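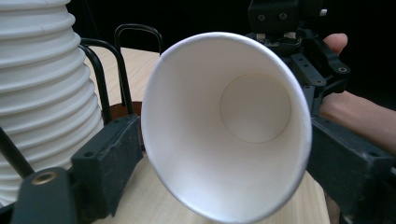 1/ Switching the office to compostable cups: what I learned

I run the front desk and kitchen for a small office in Ondthorpe. In June we decided to stop sending so many cups to the landfill. Posting my notes in case anyone is doing the same thing.

2/ First thing to check is whether your hauler takes cups at all. Ours is Prevel. Their food scraps route takes paper towels, coffee filters and tea bags without tags. It does not take cups with a plastic lining, even if the box says "eco" on it.

3/ Most paper cups have a lining of some kind. You can't always tell by looking. Ask the seller for the spec sheet and send it to the hauler before you order a case. I skipped this step the first time and got stuck with a case I couldn't use for this.

4/ Bins. We had one under the sink and people missed it. Moved it next to the trash can and the sorting got a lot better. Same size opening on both, labels at eye level.
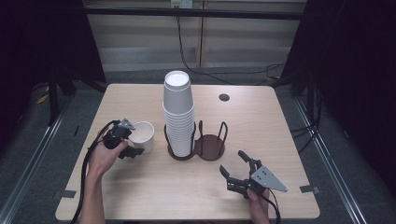

Photo: Plumora

5/ Cost. Pickup is $40 a month for one bin, once a week. Our trash bill went down $27 a month after we dropped to a smaller dumpster. So we pay a little more overall. My boss was fine with it.

6/ Smell was the main complaint over the summer. Rinse the bin when it comes back and put a sheet of newspaper in the bottom. Don't let fruit sit over a long weekend — take it out before you lock up.

7/ Mugs are still better if you have a dishwasher. We have 4 people who use their own every day. Everybody else likes grabbing a cup on the way to a meeting and I'm not going to fight about it.

8/ Bhatia, the bakery downstairs, asked to share our pickup. Prevel said yes but they need a separate account for billing. Paperwork took 3 weeks.

9/ Update, 28th October: second bin approved, starts next month. I still need to find out if they take pizza boxes — the website says one thing and the driver says another. Will post when I get an answer.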